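Torque Figures Belong on the Drawing

A drawing for a bolted joint usually states the thread, the length, the property class and the finish. It often leaves out the tightening torque. The value sits in a separate work instruction, or in a table taped inside a cabinet door, or in the memory of whoever built the first unit. My position is that the torque belongs on the drawing, next to the fastener callout, along with the lubrication condition it assumes.

The usual objection is duplication. If the figure appears in two documents, one of them will eventually be wrong. I accept the premise. The remedy is to delete it from the work instruction and have that document point to the drawing. Drawings are already under revision control in every shop I have worked with. Work instructions are under revision control in some of them.

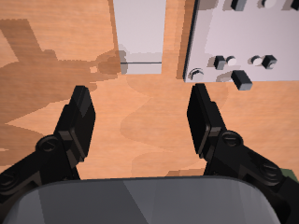

Consider what the number does. Torque is a proxy for preload, and a poor one. Most of the effort applied at the wrench goes into friction under the head and in the threads, and only a small share stretches the bolt. Change the friction and the same torque gives a different clamp force. A dry zinc-plated screw and an oiled one of the same size are two different joints. A bare figure with no lubrication note is therefore incomplete, and a figure in a shared table is worse, as the table cannot know which joint the reader is standing in front of.

Last July I went through the assembly package for a Flekska pump skid. It had 286 fastener callouts. Of these, 16 carried a torque on the drawing. The rest referred to a general table, which gave one column of values by thread size and said nothing about plating, oil or washers. The table had been copied from an older Enis package, where every bolt was plain steel and lightly oiled. The Flekska skid used stainless into aluminum in several places. Stainless threads gall, and aluminum threads strip at loads the bolt will carry without complaint.
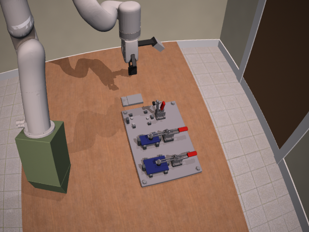 Design engineers sometimes say that torque is a manufacturing matter and that specifying it ties the hands of the shop. I disagree. The preload is a design input. It was used, or should have been used, in the joint calculation that set the bolt size. If the designer assumed a preload and did not record how to reach it, the calculation describes a joint that may never be built. The shop should be free to choose the tool and the sequence — within reason — but the target is the designer's to state.

There is a cost. Adding a torque and a condition to each callout takes time, and on a large package it is dull time. Grouping helps. A note that covers all M6 screws of one finish in one material is acceptable if it names the finish and the material. What I object to is the note that reads "torque per standard practice," which can be neither followed nor inspected.

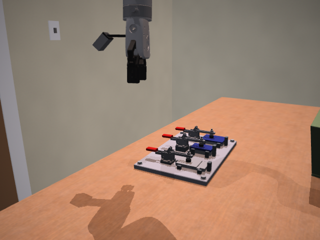 Cempaka Hartono wrote to say that she agrees about preload but would stop short of printing a torque. Her argument is that a drawing may stay in service for decades while thread lubricants are reformulated or withdrawn, and that she would rather see the clamp force stated and let the shop derive the torque from its own friction tests. On critical joints I would take her version gladly. For ordinary brackets and covers, few shops run friction tests, and a clamp force alone would send the assembler back to the cabinet door.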